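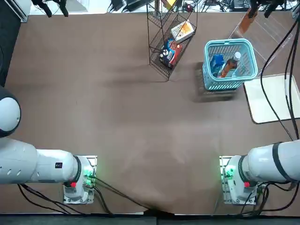 Fig. 1. White on brown, seen from above.

Colour in Rooms, Week 7
Brown, white and the problem of contrast
Tutor: Blair Aitken, Farquharson Building, Room 11

Reading for this week: the chapter on neutrals in the course pack. Bring your paint cards and the grey scale strip from Week 2.

1. What brown is

There is no brown in the spectrum. Red light sits at the long end, near 700 nanometres, with orange next to it, and you can run along the whole band without finding brown. Brown is a dark orange or a dark yellow, seen beside something lighter. If you look at a patch of brown through a black tube, so that nothing else is in view, it will often look like a dim orange. Put it back next to a white wall and it turns brown again.

This matters when you choose paint from a card. The card has a white border. The wall will not. A brown that looks deep and rich on the card can look orange once it covers four walls, especially under warm lamps. Paint a large board, leave a bare edge on one side only, and look at it from both sides.

2. Lightness comes first

Students tend to talk about hue (red, blue, green) before lightness. Please do it the other way round in your coursework. Two colours of the same lightness will have a weak edge between them even when the hues are far apart. Two colours of the same hue will have a strong edge if one is light and the other dark.

On a screen, each of the three channels runs from 0 to 255. Full white is 255 in all three. A typical mid brown has most of its value in red, less in green and least in blue. Do not average the three numbers to get lightness. The eye gives green much more weight than blue, so the plain average will mislead you with strong colours. It is close enough for greys and poor for most other things.

Method for the exercise:
Place the sample flat, beside the grey scale strip.
Half close your eyes until the detail goes.
Move the strip until the edge between sample and strip is at its weakest.
Write down the step.

Work in daylight from one side. Callum Menzies found last year that two people standing at opposite ends of the same bench gave different readings for a satin sample, and the same readings for a matt one. Shine was the cause. Use the matt boards if you have the choice.

3. Backgrounds

A surface is judged against what is next to it. The same brown looks lighter against a dark cloth than against a pale wall. This is called simultaneous contrast, and you cannot train yourself out of it. You can only plan for it.

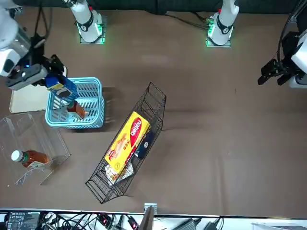
Fig. 2. Brown tabletop with dark fabric along the far edge.

In a dining room the table is normally seen against the floor, and the floor is the largest colour in the room after the walls. A brown table on a brown floor of the same lightness loses its outline. This can be pleasant in a small room, where you may want fewer edges. It is a poor choice for anyone with low vision, who may need the edge of the table to find it safely. A pale rug under the table will bring the edge back without any change to the furniture.

The same applies to what is put on the table. White plates on a dark cloth are easy to find. White plates on a white cloth rely on shadow, and under a central ceiling light there may be very little of it.

4. Three cases from the site visits

Promavwood showroom. Walls off-white, floor dark, most of the stock mid brown. The stock stands out well from both. The ceiling is also dark, and several of you noted that the room felt lower than it is.

Skamora tea room. Everything pale except the counter. You go straight to the counter on entering, as the owner wanted. The toilets are hard to find. The door has been painted to match the wall.

Durnar library. Mixed browns with no clear steps between them. Joscha Lenz suggested repainting the shelf ends only, in a much lighter colour. Costings for this are in Nizar Darwish's notes, on the shelf by the sink.

5. Common mistakes in last year's work

Naming paints by the maker's name and giving no lightness step. The marker cannot see your card.
Judging samples at night.
Treating white as the absence of a choice. Whites differ a good deal and the wrong one will make a brown look dirty.
Photographing samples with the camera on automatic. It will lighten a dark board and darken a pale one. Include the grey strip in every photograph.

6. For next week

Choose one room at home. Record the lightness step of the floor, the walls, the ceiling and the largest piece of furniture. Draw a plain plan and shade each part in pencil to match its step. No colour at this stage.

Then write one page on which edge in the room is weakest, and whether you would change it. Fergus Menzies will collect these at the start of the class. Late work goes in the tray outside Room 11.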